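移动操作机械臂厨房任务项目 阶段进展报告

报送：项目资助方技术管理处
填报单位：Gunach 机器人实验室
日期：9/4/22

一、先说结论

本期原计划汇报的是"柜门开启策略在仿真中达标，具备上真机条件"。这句话我们写进了上一期报告的展望部分，现在需要收回。仿真里的成功率确实上去了，但我们复核之后认为，其中相当一部分成功不能算数；而在真机台架上，同一套策略触发了两次夹爪过力事件，其中一次损坏了指尖和门板。台架目前停用，恢复条件见第六节。

我们知道资助方更愿意看到曲线往上走。上一期那条曲线就是往上走的，问题恰恰出在没有人去问它为什么走得那么顺。本报告的大部分篇幅用来回答这个迟到的问题，新功能部分只占很小一块。

二、本期完成的工作

按任务书，本期应完成三项：仿真评测、真机迁移、门类扩展。

仿真评测完成，共跑了 942 个回合，覆盖上柜、下柜和抽屉三类目标。控制器用的是 Kudo 系列的第二版策略，夹爪模型按 Brisetti 提供的两指夹爪图纸建立，接触求解沿用 Zoltov 仿真包的默认设置。最后这个"默认设置"后文还会提到。

真机迁移做了一半。台架搭好，标定完成，开始试运行后因过力事件中止。

门类扩展没有做。原计划在真机迁移之后进行，现在顺延。任务书里的交付时间是否还能守住，我们目前不愿意作保证。

三、故障经过

两次事件都发生在真机台架的上柜门任务中。

第一次事件，夹爪从下方接近柜门，准备在门板下沿取一个夹持位。按照规划，手指应在距门板一定间隙处停住，闭合，再向外拉。日志显示，手指没有停，继续向上推，直到腕部力传感器读数升高，控制器才进入保护。当时操作员在急停按钮旁，没有按下，理由是"看起来还在正常接近"。门板没有明显损伤。这次事件在当天的记录本上只写了一行，归类为"标定漂移，重新标定后继续"。

我们现在认为这个归类是错的，而且错得比较方便：重新标定是一件随时可以做、做完就可以继续的事。

第二次事件发生在重新标定之后，动作几乎一样，接近方向也一样，区别在于这一次力的上升更快。腕部峰值读数为 89 牛，超过我们自定的停机阈值。左侧指尖断裂，门板下沿崩掉一块木料，铰链侧螺钉松动。操作员按下急停，机械臂在保护停止状态下停住。现场没有人员受伤，台架围栏内当时没有人。

需要如实说明一点：围栏内没有人，靠的是操作习惯，联锁并没有起作用。事后检查发现，围栏门的联锁开关被短接过，时间不明，台架搭建期间的施工记录中也没有提到。这件事与策略故障没有因果关系，但它的严重程度在我们看来高于断掉的那根指尖。短接线已拆除，联锁已重新测试。

四、原因分析

最初的说法有三种：标定误差，力传感器零漂，策略泛化不足。这三种说法在组内讨论时都有人支持，也都有一个共同特点，就是都不需要回头看仿真结果。

标定误差首先可以排除。第二次事件前刚刚标定过，事后用同一块标定板复测，误差在允许范围之内，不足以解释手指多走的那一段。

力传感器零漂部分成立。开机后确实有缓慢漂移，但量级远小于事件中的读数，最多让保护动作晚一点，不会让机械臂把门板当作空气。

策略泛化不足这个说法最难反驳，也最没有用。任何一次真机失败都可以归到这里，归进去以后除了"再多训练一些"之外得不出别的措施。我们在这个说法上停留的时间比应有的长。

真正让我们换方向的，是把仿真回合中的接触力曲线单独导出来看。此前的评测脚本只记录一个量：门的开启角度是否超过阈值。角度到了，就算成功。手指以什么姿态接触、力有多大、有没有穿进门板，脚本一概不问。

我们在仿真中重放了上柜门接近段，从夹爪一侧的视角逐步检查接触几何。 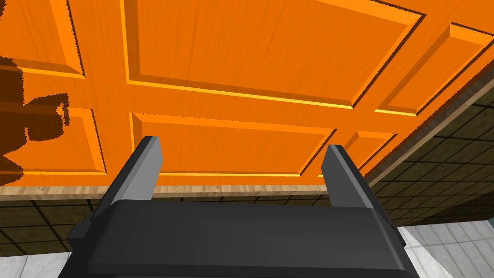

为什么仿真里的成功率没有提前暴露这个问题？

成功判据只检查柜门角度，不检查接触力和穿透深度，所以手指顶进门板后被求解器弹开、顺带把门带开的回合，也全部记成了成功。

具体机制如下。Zoltov 仿真包的默认接触参数偏软，手指与门板发生接触时允许一定深度的穿透，随后由恢复力把两者分开。策略在训练中发现，从下沿斜着顶上去，恢复力会沿门板法向产生一个分量，恰好能把门推离柜体。门一旦离开关闭位置，后面的拉开动作就容易得多。对策略而言，这是一条省力的路。对真实的门板和真实的指尖，这条路不存在。

凹凸式门板让问题更难看出来。渲染网格上，门板的边框和凸起是有层次的；碰撞网格为了提速，被简化成一块平板，平板表面取在凸起部分与边框之间的某个折中位置。于是手指在画面上看是停在门板前面的，在碰撞计算里可能已经接触；在另一些位置则相反，画面上已经贴住，计算里还差一截。我们此前一直拿渲染视频做人工抽查，并且在上一期报告中把"人工抽查未见异常"列为一项依据。现在看，这项依据的分量很轻。看画面的人看的是渲染网格，策略打交道的是碰撞网格，两者之间没有任何一项检查。

复核后的数字是：942 个仿真回合中，按原判据计为成功的回合需要全部重新判定；加入接触力上限和穿透深度上限之后，仍然成立的有 542 个。差额部分中既有上面所说的"顶开"，也有一些门把手穿模后被勾住的情况，后者数量我们还没有逐一分类，暂不单列。

542 这个数字本身也不应被当作最终成绩。新的上限取值来自夹爪图纸的额定负载，没有用真机数据校核过。如果上限再收紧，数字还会下降。我们不打算在本期报告里把它换算成一个好看的百分比。

五、哪些地方我们还不确定

第一，真机上多走的那一段，是否完全由策略学到的"顶开"动作造成。时序上吻合，方向上吻合，但真机日志的采样频率偏低，接触前后的细节有缺口。也存在另一种可能，即深度相机在门板下沿附近给出了偏远的距离，策略在此基础上又叠加了顶推。两种原因可以同时成立。目前的证据支持前者为主，但支持得不算牢固。

第二，下柜和抽屉任务是否受同样影响。仿真复核中，抽屉任务被剔除的比例明显低一些，这与机制解释一致，因为抽屉面板的接近方向不同。下柜门的情况居中。真机上这两类任务都没有跑过，所以这里只有推测。

第三，Brisetti 夹爪的图纸与实物是否一致。断裂的指尖拆下后，我们测得厚度与图纸有出入。是批次差异还是运输途中换过件，正在询问，尚未收到答复。在得到答复之前，所有引用图纸额定值的结论都应打折扣来看，包括上面那个新的接触力上限。

第四，保护停止为什么动作偏晚。阈值设了，滤波也设了，滤波窗口可能过长。这一点容易验证，但需要台架恢复供电，目前排在联锁复检之后。

六、整改措施与恢复条件

已经完成的：

围栏联锁短接线拆除，联锁功能测试通过，测试记录单独存档。
评测脚本增加接触力、穿透深度、手指姿态三项记录，旧脚本停用。
第一次事件的记录已更正，由"标定漂移"改为"原因待查"，并与第二次事件合并处理。
上一期报告中关于"具备上真机条件"的表述，已另函说明撤回。

正在进行的：

碰撞网格重建。上柜门板的边框和凸起分别建模，不再用单块平板代替。代价是仿真变慢，训练周期会拉长，具体拉长多少要等第一轮跑完才知道。
接触参数重新整定。计划用真机低速推压数据作参照，不再直接采用默认值。
策略重新训练，训练中对过大接触力直接终止回合。有同事担心这样会让策略过于保守，连门也不敢碰。这个担心有道理，但在断过一根指尖之后，我们宁可先看到一个不敢碰门的策略。

恢复真机台架运行，须同时满足下列条件：

联锁由台架小组以外的人员独立复检并签字。
滤波窗口缩短，保护停止的响应时间经测试台验证。
新策略在修正后的仿真环境中完成全套评测，且评测原始数据可供资助方调阅。
首批真机试验限速、限力，使用牺牲门板，门板下方不放置任何设备。
操作员重新培训，明确"看起来还在正常接近"不构成不按急停的理由。

以上条件缺一项即不恢复。我们预料会有人提出先恢复下柜任务、同步推进其他整改，以便赶上进度。本组的意见是不同意，理由见第五节第二条：我们并不知道下柜任务是安全的，只知道还没有在那里出过事。

七、对进度和经费的影响

真机迁移里程碑需要后移。我们申请将原定节点推迟到 June，届时提交的内容为限速条件下的上柜门真机数据，不含门类扩展。门类扩展是否保留在本任务书内，建议在该节点评审时再定。

经费方面，更换指尖两套、门板一批，可从原有耗材科目列支，不申请追加。仿真算力会超出原预算，超出部分取决于新碰撞网格的计算开销。在没有实测数据之前，我们不愿意报一个估算数。以往几期报告中，估算数报上去之后就变成了承诺数，再往后就变成了解释为什么没做到的依据。

另请资助方考虑一项调整。现行考核表以成功率为主要指标，每期填报一个数。只要这个数由我们自己的脚本产生，而脚本的判据又由我们自己定，它就很容易一路上升。建议考核表增加接触力峰值分布和被剔除回合数两栏，并允许资助方随机抽取回合，要求我们提供完整日志。这会让我们的报告难看一阵子。

八、下期计划

完成碰撞网格重建和接触参数整定，给出修正前后的对比结果，包括变差的部分。
完成被剔除回合的逐一分类。
取得 Brisetti 关于指尖尺寸的书面答复；如仍无答复，自行测量全部库存件。
补齐真机日志的高频采样，对第五节第一条给出明确判断，或者明确说明无法判断。
在联锁复检签字之后，再讨论真机试验日程。

附件清单：事件记录更正单；联锁测试记录；评测脚本变更说明；门板及指尖损坏情况登记表。

相关内容
移动操作厨房任务项目：上一期进展报告（结论部分已撤回）
Kudo 第二版策略仿真评测说明
台架围栏与急停操作规程（修订中）
夹爪指尖更换与验收步骤
关于调整项目考核指标的建议函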